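Stop motion footage flickers when I play it back, what am I doing wrong?

Posted in Film and Animation, Nov 5, 2018

I'm making a short stop motion piece to go with some live action we shot in Plovville in October. The animated part is 1,804 frames so far, shot on a DSLR with a manual zoom lens. When I play the frames back, the brightness jumps up and down the whole way through. It isn't huge but you can't miss it on a plain wall. Camera is on full manual, white balance is fixed, ISO 800, f/11. The lights are two LED panels and I have blackout cloth over the window. I've already swapped one panel for another and got the same thing.

I don't want to reshoot if I can help it. The film is for a small local client, Oyelaran, and they want to see a cut soon. Is there a fix in editing, and how do I stop it for the rest of the shoot?

Elisa Bellini
Most likely it's the aperture. With a modern lens the blades stay wide open until you press the shutter, then they close down to the f-stop you picked. They don't land in exactly the same spot every time, so each frame gets a little more or less light. At f/11 the opening is small and a small error shows up more.

Ways around it:

Use an old manual lens with an aperture ring and a plain adapter. The blades stay where you set them. This is what most people end up doing.

If you only have the lens you have now, set the f-stop, hold down the depth of field preview button, and twist the lens slightly until it loses contact with the body. The aperture stays closed down. Some cameras won't fire like that unless you change a menu setting, and make sure the lens can't slip.

Or shoot wide open, if you can live with the shallow focus.

For the frames you already have, a deflicker plugin will get you most of the way. I've used Zinix on a job with the same problem. Run it before you grade, on the full image sequence and not on a compressed video. If a character walks close to the lens the plugin can get confused and brighten the wall behind, so do those shots separately - I had to mask a few by hand.

Also check your shirt. A white one bounces light onto the set and you never stand in quite the same place twice. Wear black.

Hadex
same thing happened to me and it was the power in the building. try it at night

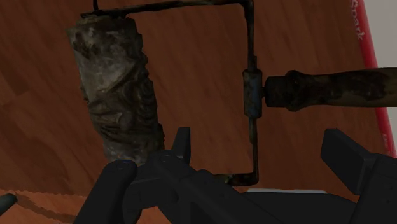
Evaristo Testa thinks the lens is the first thing to rule out, and says to shoot 7 frames of the set with nothing moving and compare the histograms before changing anything else. If they differ with the lens on normally and match with it twisted off its contacts, the lights and the power are fine and you can leave them alone.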